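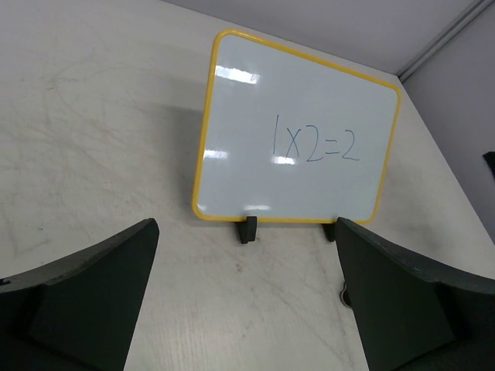 Vultodstead Robotics Club > Projects > Math helper arm

sima_88
Status for those who skipped. The arm can find the whiteboard. It can read the sum off it. Wiping is where we are stuck. Last session it pushed the board backward very politely and left every digit where it was.

nminami
How hard is it pressing?

sima_88
Hard enough to move a board, not hard enough to move ink. I had 243 in the config. Units are whatever Angus decided in March.

angus_b
The units are in the readme.

nminami
The readme says "units: see Angus."

angus_b
Then it's accurate. Anyway, tape the feet down and turn the force up. Done.

saline_solution
Disagree. If you tape it you've built a robot that wipes boards that are taped down. The demo rules say the judges place the board. Have the left finger brace it and wipe with a cloth in the right one.

angus_b
It's one gripper. The fingers don't have separate careers.

saline_solution
They could hook over the top of the yellow frame and drag down, though. Pulling down on it won't slide it away from you.

nminami
That might work, but can we talk about the reader first? 1x2=2 is a generous test. There's a 2 in the question and a 2 in the answer, so a program that shouts "2" at everything would pass. Also those reflections are all over the left side of the board, and one runs right under the 1 and into the times sign. Write it further left and I bet it falls over.

sima_88
It got 12x144=1,728 on my laptop.

nminami
From a typed screenshot.

sima_88
It was a handwriting font.

ustley
Parent here, I drive the carpool. Could you turn off a light?

angus_b
We want it to work with the lights on.

ustley
Sure. I meant to find out if the lights are the problem.

nminami
Ustley is right, let's do that. Same sum, lights on and lights off, then move it left and do both again. I'll bring a fresh marker.

angus_b
Fine. I still say tape.

saline_solution
No tape. I'll try the hook thing before pizza. Sima, please put the force back to whatever it was before 243.

sima_88
It was 2.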